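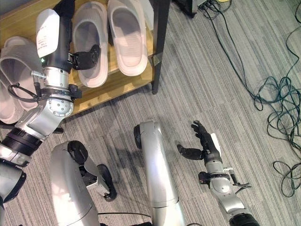

Slippers on the wooden shoe rack.

Section 4: Setting Up Home Practice for a First-Year Band Student

You should have the school's Welcome to Band folder by now. Keep it for the forms. The practice advice in it was written by someone who has plainly never lived in a house with a beginning clarinet, and this section is meant to replace that part. It covers the first term for families in the Kullotdale beginner program.

Before you start

You will need the instrument, the method book, a music stand, a straight chair, and a pencil. You do not need the Nistodus practice tracker, whatever the sign-up table told you. It listens through the phone and awards stars. Ours awarded stars to the dishwasher.

4.1 Pick the spot

1. Choose a room with a door. The folder says "a shared family space, so everyone can enjoy the progress." Try that for one evening and see who enjoys it.
2. Set the chair where the student can't see a screen.
3. Raise the stand until the top of the page is level with the student's eyes. If the stand sinks on its own, tighten the collar. If it still sinks, you bought the Garg folding stand, as we did, and a strip of tape around the post will hold it through the winter.
4. Leave the stand up. A stand that has to be unfolded every day will not be.

Note: Carpet soaks up sound. Beginners often think they are playing too softly in a carpeted room and blow harder to make up for it. Tell them it's the floor.

4.2 Set the time

1. Ask the director how many minutes a day are expected. At our school the answer from Mr. Abera (Ibsa Abera, beginning winds) was 20. The printed chart says 30. Go with the director.
2. Tie practice to something that already happens each day, such as the snack after school. Clock times fall apart by the second week.
3. Stop when the time is up, even in the middle of a song. I doubted this one and fought it. I now think it is the only reason my son still picks up the horn.

Caution: Do not trade practice for money or game time. Several parents in my daughter's year swore by it. I watched the price go up until June, when most of those kids quit anyway. Maybe they would have quit regardless. I wouldn't bet on the system either way.

4.3 Run a first session

1. Have the student put the instrument together sitting down, over a bed or a couch.
2. Reed players: wet the reed while setting up the book. Brass players: buzz on the mouthpiece alone for a minute. It sounds terrible. It is supposed to.
3. Play long notes first, then the assigned line, then anything the student likes.
4. Mark trouble spots in pencil. One circle per line is plenty.
5. Swab or empty the instrument before it goes back in the case.

Note: If you played in band yourself, sit on your hands. I marched for 4 years and remember very strongly how a clarinet should be held. My fingerings were right. My help still ended two sessions in tears, one of them mine.

4.4 Fill out the practice log

1. Write the minutes the same day.
2. Write the real number.
3. Sign it.

I have my doubts about the log. Last year I added up ours from September on and got 361 minutes more than the student could have played, given the week the horn was in the shop. Every one of them had my signature beside it. If your director accepts a short recording in place of the log, ask for that.

4.5 Troubleshooting

Squeaks on every note: Check the reed for chips, then check that the top teeth are resting on the mouthpiece.

Valve or slide sticks: Oil it. If it still sticks, send it to school. No pliers.

"I already practiced at school": Could be true. Ask to hear the line.

Family dog howls: Close the door. See 4.1, step 1.

Student wants to switch to drums: Wait two weeks – then ask again. Switching midyear at our school costs $87 for the bell kit, and Itside, the rental shop, does not refund the month you are in.

Corrections to this section go to Sarla Chaturvedi, band parent desk. Last revised 2021-11-18. Section 5 covers concert clothes, including the black shoes you will be asked for the night before.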